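The Peg Problem

Troltwood, Jun 7, 2020

The robot in unit 2 has been learning to pick up a peg since March. It has opinions about this, or at least its gearboxes do, and they can be heard from the parking lot.

The unit belongs to a shared workshop called Plemier, which used to rent out kayaks and still smells faintly of neoprene. Members pay a monthly fee for a bench, a key and the right to complain about the coffee. Most of them build furniture. Jin-sol Chae builds a pair of arms.

"I told my sister it would be a summer thing," she says, tightening something with a wrench. "I didn't say which summer."

Chae spent nine years designing packaging equipment, machines that do one motion all day and do it beautifully. The project she calls Piątek is meant to be the opposite, a two-armed robot that can be handed an unfamiliar job and make a decent stab at it. The name is Polish for Friday. She picked it because Friday was when she thought she'd be finished.

Her build log runs to 223 entries. The early ones are cheerful. Entry 14 reads, in full, "Easy!" By entry 60 she has stopped using exclamation points, and there is a stretch in the middle where she mostly lists things she has dropped behind the bench. The control software, which she named Zondus late one night and now regrets, has been rewritten from scratch twice. The second rewrite put back most of what the first one had taken out.

The trouble is that hands are hard. Arms are a matter of patience and money, and she'd saved up some of each. A hand has to find a thing, close on it without flinging it at the wall, turn it the right way up and let go at a moment that makes sense. Toddlers manage it while thinking about something else. 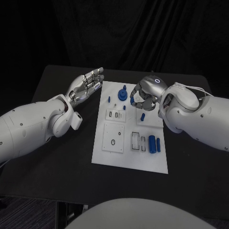
So Chae has gone back to toddler work. She set up a board of pegs, blocks and slots, the sort of thing a pediatrician might keep in the waiting room, and made the rule that Piątek doesn't get a harder task until it has earned one. Passing means 100 clean placements in a row. The best streak so far is in the thirties, and she suspects one of those of being a lucky bounce.

Watching a session is a bit like watching someone parallel park a moving van. There is an approach, then a long pause in which you find yourself leaning in your chair to help. The fingers close. Sometimes they close on a peg. When they close on air the arm carries the air over to its destination with great care and sets it down.

"That's my favorite failure," Chae says. "It's so proud of itself."

Her neighbors in the workshop have mostly made their peace. The man who makes chairs asked early on whether the thing could sand. It could not. A woman who restores accordions two benches over has started bringing in visitors, and on a slow afternoon there may be several people standing with their arms folded, offering advice to a machine that can't hear them and an engineer who would prefer not to.

The log includes a tally of attempts, which stood at 1393 on the afternoon I came by. I asked how many had worked. She said she keeps that in a different file.

What she wants in the end is modest. She'd like Piątek to unload a dishwasher, starting with the spoons. Her own dishwasher at home is old and leaks, and it would have been cheaper to replace it several times over – her sister has done the math and reads it out on holidays.

Before I left, Chae ran one more try for me. The approach was good and the pause was long. One of the accordion visitors said "left a bit," quite firmly. The peg went in, came partway out again as the fingers let go, and stayed there at an angle. Chae looked at it for a while, then opened the log and began typing entry 224.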